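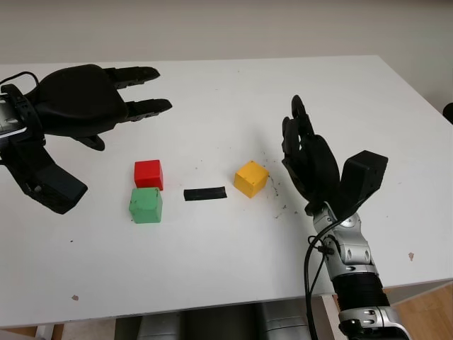

Lutau two-handed tabletop system
Supplied by Britico. Page updated 26 April 2026

Can it do chores yet?
This is the first question in almost every e-mail we receive, so we answer it before the price. Some of them, slowly, on a table. The Lutau is a pair of black jointed hands on silver-and-black forearms, with the body placed behind the table edge. It is sold to laboratories, technical schools and small workshops who want to find out which tasks can be given to a machine. If you want your kitchen cleaned this year, please do not buy it for that.

What we have tested
We use the tasks from our Ivia task set, which begins with small wooden cubes and goes up to ordinary household things. Our present opinion is as follows.

Picking up and placing blocks: good. Cubes that stand alone are easy. Two cubes that touch each other are harder, as the fingers need a gap to enter, and the hand will often push the second cube away.

Sorting by colour: good in even light. Red, green and yellow are well separated. Worn paint is accepted.

Flat, thin pieces: weak. A strip lying on the table gives the fingertips very little to hold. The best method we know is to slide it to the edge with one hand and take it with the other.

Folding small towels: possible with dry cotton, not with anything slippery. A person is much faster, and the corners do not always meet.

Wiping a table: partly. The hand can hold a cloth and move it in straight lines. Crumbs and small specks are moved about as much as they are collected, and dried stains stay where they are. We still finish this work by hand.

Packing small parts in trays: good, if parts come always in the same position. For workshops this is the most useful task at the moment.

Washing dishes: no. The hands are not sealed and must not be used with water.

What is in the delivery
2 hands, left and right, with forearms
Body unit with mounting plate
Cable set
Ivia task set with coloured wooden cubes and flat pads
Lubis control software, licence for one workplace
Printed handbook in English

The table is not included. We recommend a white matt top, because the system finds objects more easily on a plain surface.

Teaching a new task
A new task is taught by showing it. The operator guides the hands through the movement, and Lubis stores each attempt. For a simple task, plan up to 200 attempts before you judge the result. Please change the position of the objects between attempts. If the cube stands always in the same place, the machine learns the place and will miss the cube when it is moved.

Our own collection of recorded attempts, 2,964 in total, comes with the software and can be used as a starting point.

Before you order
Cables run outside along the forearms and need free space at the front of the table. Keep cups and tools away from them. The fingertips wear and should be checked every month by customers who use the system daily. Replacement tips are sold in sets, order number 776.

Do not leave the system working alone in a room. The emergency stop must be in reach of the operator at all times.

Delivery and price
Orders confirmed now are delivered in November. The price depends on mounting and training, so we make a written offer for each customer. Schools can ask for a loan unit for a trial period, transport to be paid by the school.

If you have a task which is not on this page, send us a short description with the size and weight of the objects. We will tell you if we have tried it and how it went.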